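Section 3. Setting up the Leka dehumidifier for laundry drying

Read Section 2 (Electrical safety) before you start. The Leka leaves the factory set for general room use, and laundry mode has to be turned on once by hand.

Choosing the room

Pick the smallest room that will hold your laundry and still leave space to walk past it. Close the windows and any vents you can close. A bathroom is fine if the unit stays outside the splash area shown in Section 2.

Setting up

1. Stand the unit upright for 2 hours before plugging it in. If it was carried on its side, leave it overnight.

2. Place it on a hard, level floor. Keep the rear grille at least 7 inches from the wall.

3. Slide the water tank out, check that the float moves freely, and push the tank back until it clicks. The unit will not start with the tank out of place.

4. Plug the cord directly into a wall outlet. Do not use an extension cord or a power strip.

5. Press POWER, then hold MODE for three seconds. The laundry light comes on and the fan goes to high.

6. Turn the louver toward the clothes. Air should pass along the hanging items -- not straight up at the ceiling.

Note: The tank light turns red when the tank is full, and the unit stops by itself. It starts again when the empty tank is put back.

CAUTION: Do not hang anything over the unit or let sleeves and hems touch the top grille. Dripping water can reach the motor.

Hanging the clothes

Spin everything a second time if your washer allows it. Leave a hand's width between garments, and put thick items such as sweatshirts nearest the louver. Turn pockets out. Shirts dry faster on hangers than folded over a rail, and they need less ironing.

If a load is still damp in the morning, clean the filter (Section 5) and try a smaller load before calling service. Owners of the older Sallow model should note that its hose does not fit this unit. The correct hose is part 157, sold by Joden dealers.

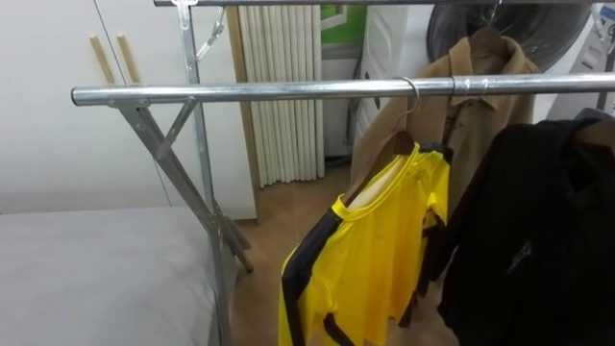

When the load is done, press MODE once to go back to room use, and empty the tank even if the light is not red.

Revised 2/4/20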